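Skarkholm laundry room adds folding hours

22 Jun 2022 — The shared laundry room at Skarkholm will stay open until 10 p.m. on weekdays starting next week, building manager Nabila Simanjuntak told residents. The change covers all 118 apartments.

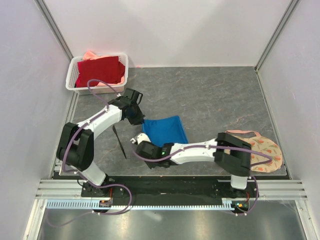

Clean clothes can be left in a basket in the folding area for up to 14 hours. After that they go to the front office. Residents asked for the later closing in a spring survey.

Washer prices stay the same until October. Lost socks and towels are kept by the office door.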